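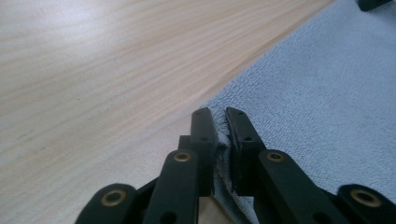
Ekus terry towel in pale blue. Looped pile, shown on a light wood table.

Ekus Terry Towel, Pale Blue
Item no. 1272
Sold by Zilano Home Textiles

Description

The Ekus is a plain terry towel for kitchens, washrooms and guest rooms. It is 100% cotton with loops on both sides and no printed pattern. The weight is 500 grams per square meter, which puts it in the middle of our range. It is heavier than the Hayes and dries faster than the Trernetham.

The color is a soft light blue with some gray in it. It can look grayer in a shaded room and paler near a window. Please allow for this if you are matching it to towels you already have. We dye in batches, and towels bought at different times may vary slightly.

Specifications

Material: cotton terry
Weight: 500 g per square meter
Color: pale blue
Length: 82 cm
Width: 50 cm
Label: sewn into the edge
Hanging loop: no
Sold as: single towel

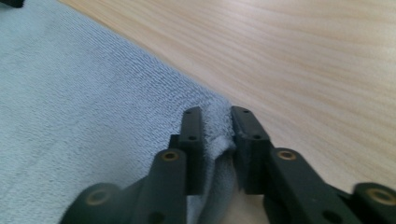

Pile and edge. Loose fibers stand up along the border.

Pile and edges

The loops are short and set close together. They will flatten a little where the towel is folded and come back up after a wash. If a loop is pulled, cut it level with the others using small scissors. Do not pull it out. A cut loop will not run.

Some fuzz along the edges is normal on terry cloth. Most of the loose fiber comes away in the first two or three washes. Clean the lint filter after each of these.

Washing

Wash before first use, on its own or with similar colors. Warm wash, up to 60°C. Use a little less detergent than the packet says and leave out fabric softener, which coats the loops so that they take up less water. Tumble dry on medium or hang to dry. Shake the towel out while it is still damp. Do not bleach. Ironing is not needed.

Folding

For a shelf, lay the towel flat, bring the long sides to the middle, then fold in half twice. For a drawer, fold in half lengthwise and roll from one short end.

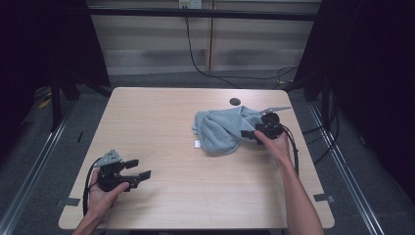 Page 995

The care label is white and gives the washing symbols. It can be cut off close to the seam if you don't want it. Keep it if the towels go to an outside laundry.

Ordering

The Ekus ships flat in a paper band. Orders placed before noon leave the warehouse the same working day. Unwashed towels can be returned within 30 days with the band still on. Washed towels can be exchanged only if there is a fault in the weave or the seam.

Also in this range
Hayes kitchen towel, light weight
Trernetham bath towel, heavy weight

Page updated 13/02/2018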